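Why do we sort the cutlery?
A page for curious people aged 7 and up

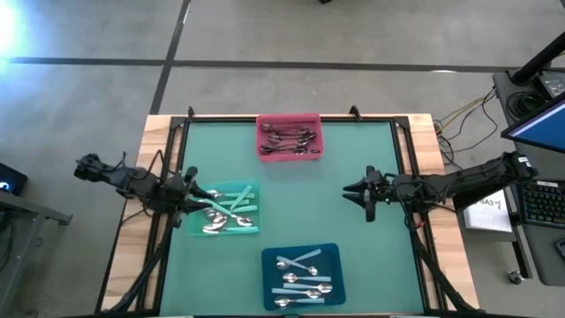 Hello again! My name is Pushpa Dubey and I am slightly mad about spoons. When I was small, my job at home was putting the cutlery away, and I did it by tipping everything into the drawer and slamming it shut before anyone looked. Then one morning my gran wanted a teaspoon, and she had to dig past a potato masher, a whisk and all the forks in the house to get it. After that she taught me to sort, and I have been sorting things ever since (buttons, pencils, my socks, other people's socks). The easiest place to start is with colour. Look at the spoons with dark handles in the pinky-red bin, and then at the ones with light turquoise handles in the greeny-blue bin on the left. The metal ends are shiny in both bins, so it's the handles you need to look at.

What does sorting mean?

Sorting means putting things into groups because they are the same in some way. The "some way" is the important bit, and you get to choose it! Grown-ups sometimes call it a rule. "All the blue ones go here" is a rule. "All the ones I can fit in my pocket go here" is a rule too, and quite a good one if you are going on a walk.

With cutlery you could sort by:

Colour, if the handles are different.
Kind, so forks with forks and spoons with spoons.
Size, with teaspoons at one end and great big serving spoons at the other.
What it's made of, such as metal, wood or plastic.

Most kitchen drawers are sorted by kind. Can you guess why? Think about what you say when you want to eat your soup. You say, "Can I have a spoon?" You hardly ever say, "Can I have something turquoise?" So the rule in the drawer matches the question people ask. At my friend Rima Azar's house, though, each person has their own colour, and her children really do shout for "a green one, please". Their drawer is sorted by colour and it works very nicely for them.

Do the parts of a spoon have names?

Yes, and I love this. The round part that holds your food is called the bowl, just like the bowl you have your cereal in. The long part is the handle. Look into the bowl of a shiny metal spoon and you'll see yourself upside down. Now turn it over and look at the back. You are the right way up again, with an enormous nose! The inside of the spoon curves in like a cave and the back curves out like a hill, and the light bounces off them differently.

Why are spoons so hard to stack?

Plates are easy to stack. Spoons are little rascals. If you drop a handful of them into a box they land all ways round, some with the bowl to the left and some to the right, and the handles cross over each other like sticks in a bonfire. If you want them to sit neatly, turn them all to face the same way first. Then one bowl can nestle inside the next. That is where the word "spooning" comes from, when two people (or two cats) cuddle up with one tucked behind the other.

Try it yourself

You will need some clean spoons and forks, two or three tubs or boxes, and a grown-up to take out any sharp knives before you begin.

1. Put all your cutlery in a heap on a towel. The towel keeps the noise down.
2. Think of a rule but don't tell anyone what it is.
3. Sort everything into your tubs.
4. Ask somebody to guess your rule.
5. Mix it all up again and let them have a turn.

If you find something that won't fit your rule, well done, you have found a tricky one. A spork is a very good tricky one. Does it go with the spoons or the forks? Rima says spoons, I say forks, and we have been arguing over it since last July. You could always give it a tub of its own.

One more thing to try, if you're feeling brave. Shut your eyes and sort by touch. You can tell a fork from a spoon straight away, but can you tell a big spoon from a middle-sized one? And what happens if your rule was colour? (You'll need to open your eyes for that one!)

When you have finished, give everything a wash and put it back in the drawer. Slowly, please. My gran would want me to say that.

Words to remember

Sort: to put things into groups.
Rule: how you decide which group a thing belongs to.
Bowl: the round part of a spoon.
Spork: a spoon and a fork in one, and a nuisance to put away.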